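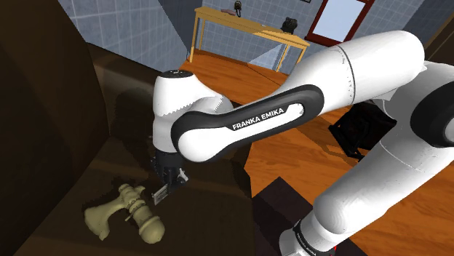
Tips for Comparing Grippers on Household Odds and Ends

I've been sorting out which gripper to use for picking up small things around a living room, first in simulation and then on the workshop bench, and since my notes have grown to fill two notebooks and the back of a seed catalog, I thought I'd better type up the parts that might save somebody else a Monday. None of it is fancy. Most of it is the same sort of common sense you'd use choosing a pair of kitchen tongs, only with more cables.

Choose awkward things to pick up

It's so tempting to begin with a nice square block! Every gripper I've ever tried is wonderful with a nice square block. What you want is the stuff that ends up on a couch by the end of the day: something long with a knob on one end, something flat, a little box that isn't sitting quite straight. A turned shape with rings along the shaft is one of my favorites, as the fingers can land on a ring or between two rings, and you get a very different grip depending on which. Try it both ways and write down both.

Keep the same few things all the way through. I swapped one item halfway into my first comparison and had to throw out 59 tries, and I'm still a bit sore about it.

Work on the surface you care about

A table top is kind to a gripper. A seat cushion is less so, and a dark one gives the camera a hard time as well. If your arm is meant to tidy a sofa, test on a sofa, even if it means more fussing with reach. In simulation, check how your cushion is set up before you believe anything it tells you. Mine was as stiff as a countertop for the first week, so every grasp looked better than it had any right to, and when I went to foam on the bench the fingertips sank in and shoved the little box along in front of them.

Go in from straight above to start with. Once that's working, tilt the wrist a little and see what changes. I do it in small steps and keep a hot drink handy, for it's slow going.

The three I tried

The plain parallel gripper, two fingers and flat pads, is where I'd tell anyone to begin. It's easy to understand when it goes wrong. If it misses, it's usually too high, too far over, or turned the wrong way, and you can see which just by looking from the side. It did well on the shaft of anything long and poorly on things lying flat.

The Grakum soft fingers were lovely on round knobs and hopeless on a thin card. They sort of folded around it and came up with nothing. They also need wiping often, with a barely damp cloth and a drop of dish soap, or they pick up lint like a sweater does.

The Plulance suction cup was the other way about: very happy with a flat box, no good at all on ridges. If you only ever move boxes, buy that and go have your lunch.
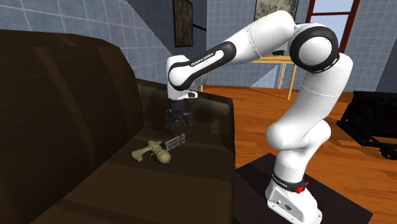

Leave the fingers only a little wider than the thing you're after. I used to open them all the way every time, thinking it gave me more room for error, and all it did was knock into whatever was lying next door. When two things sit close together, I now turn the wrist so the fingers come down along the gap. It takes a bit longer to set up and I've had much less trouble with it.

Decide which object you're going for before you start, too, and put it in your notes. Otherwise it's far too easy to come up holding the wrong one and call it a success (ask me how I know).

Where to put the cameras

Use two views if you can manage it. One from behind the arm's shoulder shows you the whole reach and whether the elbow is swinging anywhere silly. The second should be nearer the fingers, and off to one side, so the wrist doesn't block the very thing you want to look at. I tried one camera high up for ages and spent most of that time looking at the top of the arm.

Pale objects on dark upholstery show up nicely. Dark ones vanish. If you've got a dark item, add a bit more light from the side before you go changing any settings.

Controllers, briefly

I ran everything on the Gkikas controller and then again on the Makstead. The Gkikas is quicker to set up and moves with a bit of a jerk at the end, which matters when the fingertips are just over a cushion. The Makstead is smoother and has a manual that I would not wish on anyone. Whichever you use, set the last stretch of the descent to a slower speed than the rest. I go down to 40 percent and that has suited all three grippers.

Keeping count without losing your mind

I did 834 tries with the parallel gripper and 2,538 all told, nearly all of them in simulation. You don't need that many! I could have stopped far sooner and come to the same choice. Do make one sheet per gripper, with a column for the object, one for the angle, and a wide one for remarks. The remarks column is the one I go back to. "Slid off the knob end" is more use to me a month later than a tick or a cross.

Save the settings file along with the sheet, under the same name. And change the pads before they look worn, especially the ridged sort, which fill up with fluff down in the grooves. An old soft toothbrush gets it out.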